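Pomivura gripper comparison

The Pomivura gripper comparison is a set of bench trials in which several end-effectors are fitted in turn to a small robotic arm and made to pick up the same group of objects. It was set up by Reece Pilkington and is kept up with Defne Demirtaş, who wrote the present version of the rules. The name is taken from the room in which the first trials were held. The results are used mainly by people choosing a gripper for light table work, such as sorting, feeding parts and handling samples.

Background

The comparison grew out of a disagreement over two grippers, known by their project names Borau and Leclerc. Borau is a parallel gripper with long flat fingers. Leclerc has shorter fingers with soft pads and closes more slowly. Each had been tested before, but on different arms and with different objects, and the scores could not be set side by side. Pilkington proposed a single arm, a single table and a fixed list of things to lift. The first round took place in March and covered only these two designs. Later rounds brought the number of grippers to 6.

Amberg, the controller used in all rounds, was written for the comparison. It sends every gripper the same approach path and the same closing signal, and it records the current drawn by the finger motor. Grippers that need their own driver are connected through a small adapter, which adds a short delay. The delay is measured beforehand and taken off the cycle time.

Method

The arm stands at the side of a white table and works over a black mat. An object is placed on the mat by hand, the arm moves above it, the gripper comes down with its fingers pointing at the table, closes, lifts and holds. A pick counts as good if the object is still held when the hold time ends. An object that slips but stays between the fingers is marked as a partial pick and listed separately.

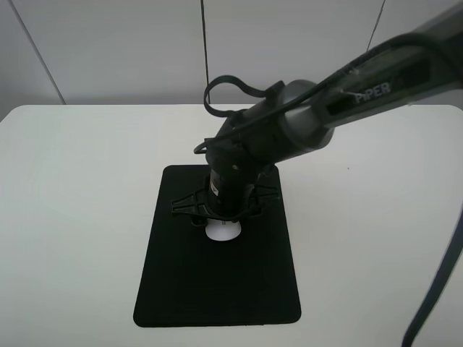 Grippers and End-Effectors Group, Pomivura Workshop

The object list has 27 entries. They were chosen for shape and surface more than for weight, and range from plain blocks to small rounded pieces that offer little for a finger to hold. The rounded pieces cause most of the failures. A finger that meets a dome above its widest point tends to push it down or sideways, so the height at which the fingers close matters a great deal. In the first rules this height was the same for every gripper. Demirtaş changed this, and the operator may now set it once per gripper before scoring begins, but may not alter it between objects.

Cables are left as each gripper's maker supplies them, provided they do not limit the arm's travel. Before a round the arm is moved through its full path with the gripper open, and any cable that pulls tight is refixed. A stiff cable can turn the wrist slightly under load, and two early rounds were repeated for this reason.

Cameras

A fixed camera looks down over the table. Its pictures are used for checking placement and for settling doubtful picks, and are not fed to the controller. A second camera on the wrist was tried during the third round. It gave a closer view of the fingertips, but it had to be removed and lined up again with every change of gripper, and the wider brackets hid part of its view. The rules now allow a wrist camera only in practice runs.

The black mat gives good contrast with pale objects. It is less helpful with dark fingers, whose tips are hard to make out against it near the surface. A grey mat was tested and made the fingers easier to see, but shadows were then sometimes taken for object edges by the checking software. The black one was kept.

Results

The most recent full round consisted of 443 scored picks. Leclerc had the best record on rounded objects and Borau the shortest cycle time. Borau also did well on blocks and thin plates, where its flat fingers could reach close to the mat. No overall winner is named, and the tables list each class of object separately.

Finger wear was not part of the original plan. It was added after Leclerc's pads were found to lose grip over a long session - roughly a tenth of its picks in the last hour were partial. Pads are now changed at the start of each round, and the old pair is kept with the record sheet.

Criticism

Some users have objected that one arm cannot stand for all, and that a heavier gripper is at a disadvantage on a light one. Pilkington accepts the point about weight, and the mass of each gripper is now printed beside its scores. Others have asked for the objects to be placed at random angles. A trial of this was held on a Tuesday afternoon with Borau alone, but the method of placing has not yet been agreed.

See also

Amberg (controller)
Parallel gripper
Soft finger pads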